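May, notebook 3, floor pickup, wrapper piles

Picking up from the last entry. Question is still whether the wrist view alone is enough to choose which wrapper to take first out of a pile, or whether we need the overhead view back in. Overhead is a pain to calibrate and Lenuța wants it gone before the Cladmont visit.

Setup same as before except foam pads on both fingers. Bare fingers skated on the film. Foam grabs better but is fatter at the tip, so the old approach height is wrong - raised it 5 mm, seems OK, not properly tuned. Clikard build from this morning, Waaka weights not retrained.

Method for today, so I dont forget:
Drop pile on concrete by hand, no arranging. Arm goes to hover, fingers closed. Take one wrist frame. Model gives a pick point plus a confidence. Open, descend, close, lift, then second frame at hover to see if the pile changed. Slip = closed on something but nothing left the floor. Double = more than one wrapper in the lift. Doubles count as fails for now (argued about this, see below).

145 tries total, 76 clean singles. So a bit over half. Slips are the larger part of the rest, doubles after that, and a few where it went for the floor. Haven't split by wrapper type yet.

What I think is going on: it likes the big one on top, fine, but it picks the center of the visible area. On crumpled film the center is often the worst place, shiny, no edge to pinch. The purple SAVORIA is the one I keep going back to. Flat printed part on the left, crumpled part with the clear window on the right, and the glints in the window pull the point over there. Crimped edge would be a much better target. Teal one is tucked under it at the top so a deep grab near there risks a double.

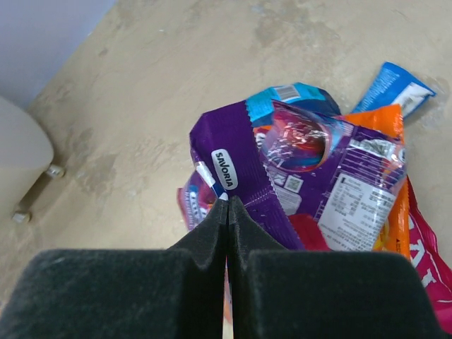 Oleksandra doesn't buy the glint story. She says the pick point follows print density more than shine, and that the nutrition panel would pull it to the same side anyway, so one package with both on the same half proves nothing. Wants it tested with the window taped over matte, then with the panel covered, seperately, before anyone writes "glare" in the report. She also thinks doubles should be their own class and not fails, since for cleanup a double is a good day.

Fair on the first. Will do the tape test. On doubles I still say fail, the Trernatis sorting step after this wants singles. Ask Brândușa what the sorter does when it gets two stuck together, she had numbers at some point.

Other stuff:
- floor stains: the floor grabs looked like they landed on dark smudges but I only checked a couple. Log the pick point on the raw frame next time, not on the crop
- left pad glue lifting a bit at the base, re-glue
- closing force left at default all day. Film crinkles before it grips, maybe close slower instead of harder
- fingers take up a lot of the wrist view. Mask them before inference? Viorica had a mask script for the old fingers, pads will need a new outline

Next: tape test, same pile order for both conditions, then crimp-edge heuristic against plain center pick. If edge pick wins by much I'd drop the overhead view for good. Viorica has the arm till 3, I get it after that.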